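Tranetura users list
February, 11:42 pm
Posted by: Coris bench
3 replies | 218 views | Share

Subject: Re: Re: Gripper won't let go after a stop

An earlier message on this thread said:

> We have seen this on our side as well. The arm grips, somebody
> hits stop, and the fingers stay shut for good. We took it to be
> the grasp check being too keen. Have you tried turning the
> holding force down? Ours was set to 20 and we never asked why.

Thank you, I did try turning the holding force down. It now drops things before the stop as well as hanging on to them after it, so in a sense we have doubled our range of faults.

To recap for those who deleted the first message, which I would have done myself. We run the kitchen tasks in simulation before anything goes near the Ernier arm on the bench. The task that breaks is the blender one. The arm takes hold of the tall stem on the lid, and if a stop comes in while the fingers are closed, the controller goes into its safe state and forgets it was holding anything. On resume it believes the hand is empty. It then sets off briskly for its home pose with the fingers still clamped, and the blender goes along for the ride.

In simulation this costs me a reset. On the bench it would cost a blender, and possibly an eyebrow.

What I have found so far, out of up to 218 runs (the log rolled over, so the first few may be counted twice):

- It only happens if the stop lands after contact and before the lift.
- It happens on both of the Thongdee gripper drivers, old and new. The new one does it faster, so well done there.
- Adding a wait of 2 seconds on resume changes nothing except my mood.
- Rolling back 4 versions of the planner makes it go away, along with most of the features we paid for.

The manual says that after a stop the arm "will return to a known state". I accept this. I would only like to be told who knows it.

The state it gets stuck in, with the stop pressed and the fingers shut on the stem: 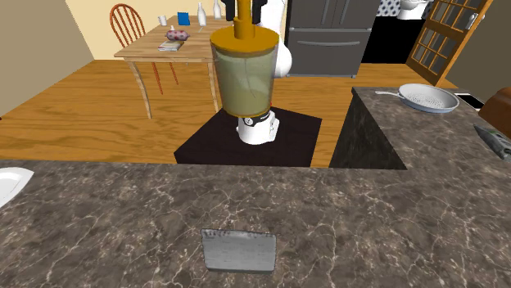
Thongdee support wrote back that the holding flag is cleared on purpose, so that a restart never acts on stale information, and that the resume routine ought to read the finger gap before it moves. They agree that it doesn't. A patch is promised for the next release, with no date given, and until then they suggest opening the fingers by hand from the menu before pressing resume.

I have put that on a sticky note on the monitor. Our safety interlock is now yellow and slightly curled at one corner.

If anyone has the finger gap check working on their own build, please send me the file, in whatever state. I'd also like to hear from anyone running an Ernier with a different gripper, as I can't tell yet if the planner is at fault too. Bench work on this task stays off at our end until one of the two is fixed.

Coris bench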